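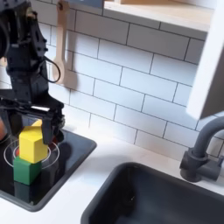 Play kitchen corner: blocks, pots and what we learned about keeping it in order

In January we wrote to you that the play library in Clerden would get a small kitchen for the children. It is now in use, and several families asked us to tell more about it: how big it is, what is allowed to go in it, and why the wooden blocks are always found there and never in the block box. I try to answer everything in one item.

The kitchen has a white counter with a black shiny stovetop on the left, and a sink with a grey tap on the right. Behind it are white tiles, the long kind that one sees in the underground stations of big cities. We bought it second-hand from a nursery in Figueroa which was closing one of its two rooms, and we paid 226 for it, with the transport included. The new price would have been much more than we could spend on one single piece.

At the beginning we put in the kitchen only kitchen things. There were pots, cups, some plastic vegetables and a tea towel. The blocks lived in their own box on the other side of the room, together with the wooden train. After one week the blocks had moved. We carried them back in the evening and the next morning they moved again. The children use them for everything: a green one is spinach, a yellow one is butter or cheese, a red one is tomato or sometimes "very hot". They like to put one block on top of another on the cooking rings and say that it is a cake with floors. Small hands find this surface a bit slippery, so the towers there stay low, and I think this is a good thing for the tiles.

So we gave up, and now a part of the blocks belongs officially to the kitchen. We chose the cubes only, in yellow, green and red. The long pieces, the arches and the triangles stay in the block box. If you find a triangle in the sink, please bring it back to its family.
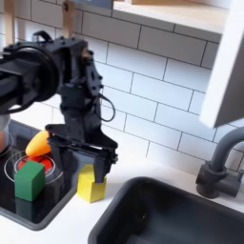

Green block and pepper on the cooker, yellow block on the worktop.

About the pepper we received two questions. It belongs to the set of plastic vegetables that was given to us by a family from Brerkidora, and it is a favourite of the smaller children because it has a shape that is easy to hold. It may be washed with warm water and normal soap. Please don't put it in the dishwasher with the plates from the tea room. One aubergine went this way in the spring and it came out with another form.

The metal pot is also washable, but it must be dried well with a towel before it goes back on the ring. The wooden blocks should not go in water at all. A damp cloth is enough, and then they should lie on the windowsill until they are dry. We had some blocks that stayed a whole night in a bowl, as "soup", and the paint has become rough at the corners. These were taken out and we will sand them when there is time.

How to leave the corner at the end of your hour:

Cubes on the worktop, not in the sink.
Vegetables in the basket under the counter.
Pot on the left ring, with nothing inside.
Tea towel on the hook, or in the washing if it is wet.

It takes a few minutes, and the children can do most of it alone if somebody begins with them. My experience is that "let us tidy up" does not work so well, but "the cook has finished, now we clean the kitchen" works much better. Other parents told me the same.

We still have some wishes. The Lernutero fund has given us 300 for new play materials, and a part of this will be used for the kitchen. We would like a wooden bread that can be cut in slices, a second pot with a lid, and two aprons in a small size. If you have one of these things at home and your child does not play with it any more, please ask us before we buy it. Used is no problem, only it must be complete and without broken edges. We can't take more soft toys at the moment, the shelf is full.

The kitchen itself can't be borrowed, because it is too heavy and the counter is fixed to the wall. The basket with vegetables can go home with you for two weeks, like the other baskets. It has the number 37 in the list. Please write it in the book by the door with your name, also when you bring it back.

The corner is open in all the normal hours of the play library. In the late afternoon it becomes quite full, so families with very small children will perhaps have more peace if they come before three o'clock.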